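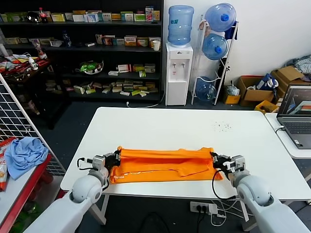

An orange T-shirt, folded lengthwise.

About Niven

Niven is a language school above a shoe repair shop, and has been since the July when Gillespie Laing found out what the shop's upstairs tenant had been paying. We teach French, Portuguese and a little Scots Gaelic to adults, most of whom were told at school that they had no ear for languages. We have met a lot of these ears and there is nothing wrong with them.

Gillespie started with one evening class and a box of second-hand textbooks in which everybody was called Monsieur Dupont and wanted to know the way to the station. The books have gone. Two of the original pupils are still with us and can now be rude in three tenses.

Maëlle Beaudoin joined the following winter and rewrote the French course from top to bottom. Her view is that people learn a language by needing something in it, so her beginners spend their first lesson complaining about a hotel room. Verbs come later, when people are cross enough to want them.

How we teach

Classes are small and last 55 minutes, with five minutes at the end for finding coats. A course runs for 26 weeks, broken up by the usual holidays and one unusual one, when the shop downstairs has its machines serviced and the stairs are shut. You'll learn the dull words as well as the pretty ones: plug, drain, sleeve, receipt. Very few people go abroad and need the word for nightingale.

We don't set exams. If you want a certificate we'll help you prepare for a proper one and wish you luck on the stairs. Homework exists, and Maëlle can tell if you did it on the bus.
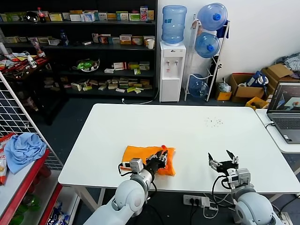 The orange cloth bag, flat on the white table.

The library

Our lending library holds 2,000 books, of which 689 are detective novels. This was never a policy. People give us what they've finished with, and it seems that people learning Portuguese get through a lot of murders. Borrow what you like for as long as the course lasts. We do ask that you don't write the killer's name inside the front cover, a thing we have had to ask more than once.

Joining us

Enrolment for the spring courses closes on 10th February. Come up and sit in on a class first if you like – you won't be made to speak, though you may be offered a biscuit in a language you don't know. The door is to the left of the shop window, and the bell works if you lean on it.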